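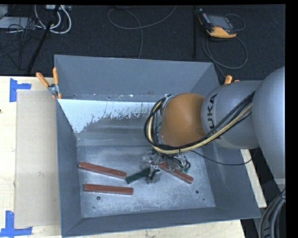

2 min read

Girkby sloped-wall metal bin: workshop review

I bought the Girkby bin in October to replace a plastic tub that had gone brittle along one side. It's a large grey metal bin with inner walls that slope in toward the floor, and it's sold for sorting small parts on a bench. I've had it long enough now to have an opinion.

The slope is the main reason to buy one. Anything that lands on the side slides down to the flat part, so short offcuts, sticks and dowels end up where you can reach them. In my old tub they stood up in the corners and I was always fishing them out. The floor is big enough that a few sticks can lie flat without piling on top of each other, and the pale metal gives good contrast. Reddish-brown timber shows up well on it. Dark green is easy to spot too, even when the piece is small.

The finish is the weak point. The floor scuffs and smudges quickly, and grey marks build up on the lower part of the far wall. I've gone at them with dish soap and with a Tirov cleaning paste. The paste did better but left a dull patch, so I've stopped bothering. If you want something that stays tidy looking, pick a darker colour.

There are a few small holes in the floor. They don't bother me with sticks and blocks, but I wouldn't tip loose screws in without a liner. Girkby sells a mat for $92, a silly price. A piece of light cardboard trimmed to size does the job, and I keep a sheet on the table beside the bin.

It will creep across a smooth tabletop if you lean on it. I use orange-handled clamps at the rim, and blue tape on the table to mark corners so I can line things up again after cleaning. Clamps aren't included. Mine are Druseo, bought in a pack of 4, and they've held well. Put a scrap of cardboard under the jaws if you care about the rim, which is a darker grey than the back wall.

Noise is worth a mention. Dropping wood onto bare metal is loud, and in a room with a hard floor I'd think twice. Mine has carpet, and it's tolerable.

I also tried the Chowdary bin for six weeks. It's lighter and cheaper, but the walls are straight and I had the same trouble with corners as before. It went back.

Good: sloped walls, flat floor, easy to see small pieces
Not so good: marks easily, loud, overpriced mat
Would I buy it again: yes, without the mat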